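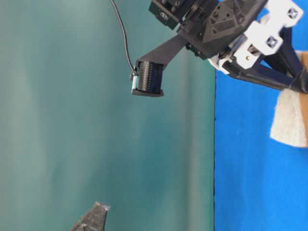 Fig. 4. Bras robotisé au-dessus des surfaces bleu-vert (à gauche) et bleu vif (à droite).

4. Mettre en place la chasse au trésor

Cette section concerne le coffret d'anniversaire Bromau, version intérieur. La boîte promet une installation « en un clin d'œil ». Comptez plutôt une bonne heure la première fois, et faites-la la veille si les enfants arrivent en début d'après-midi.

4.1 Avant de commencer

Le coffret contient 259 pièces, cartes et autocollants compris. Vous n'en utiliserez sans doute pas la moitié. Les confettis, par exemple, ne servent à aucune étape du jeu et se retrouvent sous les meubles jusqu'à l'été. Laissez le sachet fermé.

Les énigmes supplémentaires s'impriment depuis le site Trirnora. Le papier ordinaire de 80 g suffit. Le papier cartonné recommandé sur l'emballage est plus joli, mais il bourre dans beaucoup d'imprimantes familiales, et les enfants plient tout de toute façon.

4.2 Préparer le parcours

1. Choisissez un niveau de difficulté. L'âge indiqué au dos des cartes nous paraît optimiste : descendez d'un niveau en cas de doute.
2. Lisez toutes les énigmes à voix haute. Écartez celles que vous ne comprenez pas du premier coup.
3. Retenez cinq cachettes, dans deux pièces au maximum. Le livret en propose plus de 80, dont le four et la machine à laver. Ne les utilisez pas.
4. Notez chaque cachette au dos du plan fourni. On croit toujours qu'on s'en souviendra.
5. Placez les enveloppes en partant de la dernière et remontez jusqu'à la première.
6. Posez le coffre à la fin du parcours, couvercle fermé mais non verrouillé.

Remarque : le cadenas à code est livré sur 233. Le changement de combinaison décrit dans la notice d'origine fonctionne une fois sur deux. Si vous y tenez, essayez-le coffre ouvert. Sinon, gardez 233 et écrivez une énigme qui mène à ce nombre.

4.3 Former les équipes

1. Répartissez les enfants avant le goûter, tant qu'ils écoutent encore.
2. Donnez à chaque équipe un bandeau d'une seule couleur.
3. Désignez un lecteur par équipe et changez-le à chaque énigme.

Le tirage au sort animé de l'application Trirnora demande la création d'un compte pour l'adulte et un prénom pour chaque invité. Des bouts de papier dans un bol donnent le même résultat.

4.4 Précautions

Attention : les petits jetons dorés ne conviennent pas aux enfants de moins de trois ans. Retirez-les si un petit frère ou une petite sœur participe.

Attention : les autocollants sont annoncés comme repositionnables. Ils le sont sur le verre. Sur une peinture mate, faites d'abord un essai dans un coin caché.

N'allumez pas de bougies sur le trajet, même si l'ambiance « grotte des pirates » du livret les suggère.

4.5 Si le jeu s'enlise

Une équipe est bloquée : lisez l'indice au bout de cinq minutes. Le sablier fourni est nettement plus lent que ce qui est imprimé sur son socle, servez-vous d'une montre.

Une enveloppe a disparu : passez à la suivante sans rien dire.

Tout est fini trop tôt : la « manche bonus » reprend les mêmes énigmes dans un autre ordre, et les enfants s'en aperçoivent. Servez le gâteau.

Relecture de la section : Ruth Penrose. Pour les pièces manquantes, voir la section 7.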